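Chapter 7
Building a Hand-Held Gripper 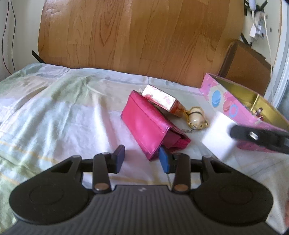 A gripper is the part of a robot that touches things, and it is the part most home builders leave until last. In this book we build it before the arm. A hand-held version needs no base, no shoulder and no long cables, and it can be tried out on whatever is in the house. The two fingers are black arms, each pinned at its base by a round metal rivet, with a crossbar linkage running above the body and a rubber pad at the end of each finger. The pads do not have to match; one of these is dark navy and the other a brighter blue. A leather wallet, a small perfume bottle tipped on its side and an egg-shaped ornament on a chain make a fair first set of objects, and a bed is a good place to lay them out.

By the end of the chapter you will have a working gripper of your own, a short list of objects it handles well, and a longer list of objects it does not. Both lists are used again in Chapter 8, where the gripper is bolted to the arm.

What you should already have

The chapter assumes you have finished the practice linkage in Chapter 5 and can drill a clean hole through sheet plastic. If your linkage still binds at one end of its travel, go back and fix it. A stiff joint in a practice piece is a nuisance, but the same joint in a gripper will hide every other fault you are trying to find.

You will also need the Lavamlow notebook pages or something like them. Any ruled notebook will do, provided you date the pages and leave room for a sketch.

Words used in this chapter

Jaw opening: the distance between the faces of the two pads when the fingers are fully apart.

Linkage: a set of rigid bars joined by pins, arranged so that moving one bar moves the others in a known way.

Compliance: how far a part gives when it is pushed. A rubber pad has a good deal of compliance and a steel plate has very little.

Payload: the heaviest object the gripper can lift and hold without slipping.

Backlash: the small free movement you feel in a joint before it starts to push on the next part.

7.1 Choosing a jaw opening

Beginners nearly always make the jaw too wide. They picture the largest thing they might want to pick up, measure it, and build to that figure. A wide jaw needs long fingers or a long travel. Long fingers bend, and long travel makes it hard to close gently on something thin.

Start from the small end instead. Collect objects you handle every day and measure each one across the side you would normally grip. For the Clakdale gripper, the design followed in this chapter, the opening is 38 millimeters. That is enough for a closed wallet gripped across its thickness, a small bottle, a box of matches or the handle of a hairbrush. It is too small for a mug, unless you take the mug by its handle.

Write your own figure down before you cut anything. You may change it once, after the cardboard model in section 7.3. Changing it after the plastic is cut means making both fingers again.

7.2 Flat things, round things and things that hang

Objects give trouble in different ways, and it helps to sort them before you begin.

Flat things lie close to the surface they rest on. The pads cannot get under a playing card on a hard table, and pressing down only bends the fingers. On a soft surface such as a bedspread the pads can sink in slightly on either side, and the same card may come up at the first try. Test flat objects on both kinds of surface and note which one you used.

Round things roll. A bottle on its side will often move away from whichever finger touches it first, so the two pads need to arrive at the same moment. This is what the crossbar is for. If one finger leads the other, look for backlash at the pins before you blame the pads.

Things that hang include chains, straps, loops of wire and cloth. The gripper may hold the main part firmly while the loose part swings or catches on something else. Lift slowly, and expect the object to turn in the jaw as its weight shifts.

Some objects belong in two groups. A wallet is flat until you pick it up by one edge, and then it may open.

7.3 The cardboard model

Cut both fingers and the crossbar from stiff cardboard, using the patterns on the fold-out sheet. Join them with paper fasteners. The model will not lift much, but it will show you the path each fingertip follows as the jaw closes. Trace that path in pencil on a sheet of paper.

In the Brulia pattern the tips move along a shallow curve, dropping a little as they come together. In the Cabanatuan pattern, which has a second bar on each side, they stay close to a straight line. The first is easier to build and is used for the rest of the chapter. The second is set out in the appendix for readers who plan to work mainly with flat objects.

7.4 Pads

Use rubber that you can dent with a fingernail. Harder rubber lasts longer but slips on leather and on glossy plastic. Glue the pads only after a week or so of testing – until then, double-sided tape is enough, and it lets you try another shape without scraping off old glue.

Our target payload is 900 grams. Most of the objects on your list will weigh far less, and the extra margin lets you hold them with a light squeeze.

Exercise 7.1

Choose ten objects from one room. Measure each across its gripping side, weigh it on a kitchen scale, and mark it F, R or H for flat, round or hanging. Give two letters where one is not enough. Keep the page, as the same objects are used in Exercise 7.4.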